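Planning and Budgeting for a Road Data Vehicle
Course notes, session 3
Kathleen Mac Mathúna

Right, so last time we got as far as the wish list, and I promised we'd put prices next to things. I've tidied up my whiteboard scribbles and added the bits Sakda Thaweesak shouted from the back, most of which were fair. He ran the Skeltico budget before I did and he still has the scars.

Start with the question you want the car to answer. I know, I know, everybody says this, but look at how the Skoniveo plan was written the first time. It began with a lidar. Someone had seen a nice lidar at a show, the lidar got a line in the budget, and then we spent weeks working out what sort of job would make sense of it. If your project is about reading signs and road markings in small towns, most of your money wants to go on cameras, lenses, a decent mount, storage and people to label what comes back. You may not need the lidar at all in the first year. You can hire one for a week in January when the rates drop.

So, the headings. I use the same ones every time and I'd like you to use them in the assignment too, if only so I can mark them side by side:

Vehicle (buy, lease or borrow, plus insurance)
Sensors and mounts
Computer and power
Storage
Driver hours
Labelling and checking
Spares and repairs
The pot you don't touch

Vehicle first. Leasing looks dear on paper but the lease people deal with the servicing, and you will not want to be doing that yourself halfway through a collection. Do ask before you drill anything! Doherty, who fitted out our second car, charged us 85 for the roof bracket and then 2,000 for making good the roof when it went back. Clamp mounts would have saved the lot. Put the return costs in the plan on day one, in the same row as the lease, so they can't wander off.

Sensors. Please don't price one camera and multiply. The camera is the cheap part. Add the lens, the cable, the housing, the bracket, something to keep the glass clean and a spare of whichever bit is slowest to arrive. Fusov quoted us a delivery time of 84 days on a single connector, and the car sat in the yard until it came. I now ask for delivery times in the same email as the price and write them in the next column.

Then field of view. A wide lens gets you both kerbs and everything at the side of a junction, which is lovely, but anything far off comes out tiny. A longer lens gives you the distant signs and loses the pavement. Most of you will end up wanting two, and that's two sets of everything in the paragraph above (plus the extra storage, plus someone to line them up with each other). It's a real decision and it belongs in the budget notes, with your reasons, where the person paying can argue with it.

Have a look at the street view and try pricing the labelling for it before reading on. 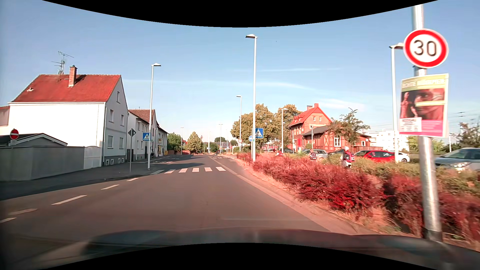
Fig. 1. Forward view on a 30 road, with a zebra crossing ahead and BUS lettering on the carriageway.

How long did you allow? Most groups put down the big speed sign and the crossing and move on. Then you get to the smaller speed limit sign farther back, the sign on the left that has its back to you, and the people behind the shrubs. Is the one partly hidden by the bushes labelled as a whole person or only the part that shows? And the poster under the 30 sign: does it count as a sign, get its own class, or get ignored? Each answer is a rule, each rule needs writing down, and somebody has to be paid to write it and then to check that the labellers stick to it. I'd set aside money for a trial batch before you agree a price per picture with anyone.

Storage is dull, so quickly: buy for the raw recordings and a full second copy, and keep the two in different buildings. Sakda would add a label printer. Fine, add a label printer.

Driver hours include parking, cleaning lenses, waiting for the rain to stop and driving back to the start of the route. Pay for all of it.

For the assignment, send me one page with the headings above, a price and a delivery time for every row, and a short note on what you'd cut first if you lost a third of the money. It's due on 9th October. Spreadsheets are fine, but no hidden columns please, I do find them.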